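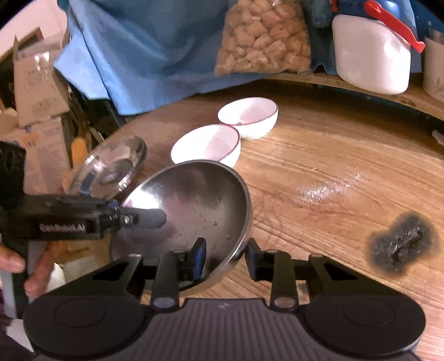

Protthorpe workshop, tableware bench
Entry of 9/30/18

Bowls and lids sorted for the Usano kitchen order. Stainless steel mixing bowls are to be nested by size, with a sheet of paper between each. White bowls with the red rim go in the divided crate, 30 to a crate, and any with a chipped rim are set aside for return to Brevov. Glass lids travel separately – knobs down, wrapped singly.

Spots on the steel should be wiped off with a dry cloth before nesting. The abrasive pads are not to be used on the interiors.

The round table requires attention. The scorch mark will need sanding, and the scratches should be oiled at the same time. White powder is to be brushed off the wood before any wet cleaning.

Outstanding: 11 lids not yet matched to a bowl. Crate labels to be reprinted.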